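Stirkmont House Room Clearance – Progress Report to the Cinholm Fund
Saturday, January 26, 2019
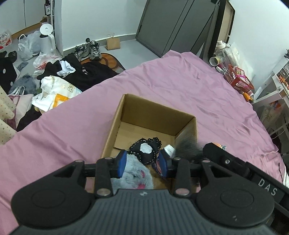

Soft toys at the open box, with bags still to be sorted on the floor behind.

Summary

The packing stage is under way and the grant is being spent as planned. The fund awarded us 1,200 dollars to help residents of the Stirkmont building pack their rooms and move to the Grekum Street building. This report covers the first half of the work. The second half ends in February, when the old building has to be handed back.

Most residents rent a single furnished room and keep everything they own in it. Clothes, kitchen things, food and keepsakes share the same few square yards, and there is no hallway or spare room to stack boxes in. We had planned to clear each room from the door inward. That did not work well, as people had to keep stepping over the first boxes to reach the rest. We now ask residents to clear the bed first and use it as the packing table.

Work done so far

Boxes, tape and marker pens were bought in one order at the start. We bought 100 boxes in a single medium size. They are a little small for winter bedding but can be carried down the stairs by one person when full, and the elevator at Stirkmont is still out of service.

Each resident gets a short visit before packing day. We agree on what goes to Grekum Street, what is given away and what is thrown out. Packing then follows in the same order in every room:

Soft toys and keepsakes
Clothes and shoes
Bags and their contents
Kitchen items
Food and toiletries
Whatever is left in the wardrobe and on the shelves

Soft toys were put first at the request of the residents. It seemed an odd choice to us, but it has gone well. They weigh very little, they are easy to decide on, and a box gets filled early in the day. In the room shown, a light blue-gray plush with pink markings and a black one with white stitching are among the toys at the box, which is on the pink sheet on the bed. We mark these boxes "soft" and load them on top in the van.

Clothes and bags take the longest. Many rooms have plastic shopping bags on the floor as well as tote bags, and each one has to be opened and looked through before it goes anywhere. We have stopped letting full bags go into boxes unopened. On one early visit a bag of winter hats went out with the trash and had to be brought back up from the bins.

Furniture stays behind. Wardrobes and shelving units belong to the building and only need to be emptied and wiped. Small drawers have been slow to empty, and we now give out envelopes for the loose bits and pieces in them.

Kettles are left out until the last morning. So are drinking water, snacks and one pair of shoes. We ask people to keep these together in a basket or a small bag by the bed.

Spending

Boxes and tape have been paid for in full. The van from Cisternas is booked for 2 days, with the deposit paid and the balance due on the second day. We do not expect to ask for more money. If any is left over, we would like to use it for a few large bags for comforters and pillows, and would be glad to have your agreement to this before the next order goes in.

Problems

Storage has been the main difficulty. The ground floor room we were promised for full boxes was needed for other things, so packed boxes are staying in the residents' own rooms. This makes the rooms tight to live in – more so where two people share – and we have moved the packing dates closer to the van dates as a result.

Labels were also a problem in the first week. Residents wrote on the top of the box only, and the writing could not be read once boxes were stacked. Labels now go on one long side, with the new room number and one or two words on the contents.

Some residents have been unsure about throwing things out, and a few visits ran well past the time set aside. We have made the later visits longer and put fewer in each day.

Next steps

Finish packing the upper floor
Collect give-away clothes and kitchen items in one trip
Confirm van times with Cisternas
Check room keys at Grekum Street before the first load
Wipe down wardrobes and shelves and return the old keys

Flattened boxes will be collected from residents after the move and kept dry for reuse. A final report with receipts will be sent to the fund once the Stirkmont keys have been handed in.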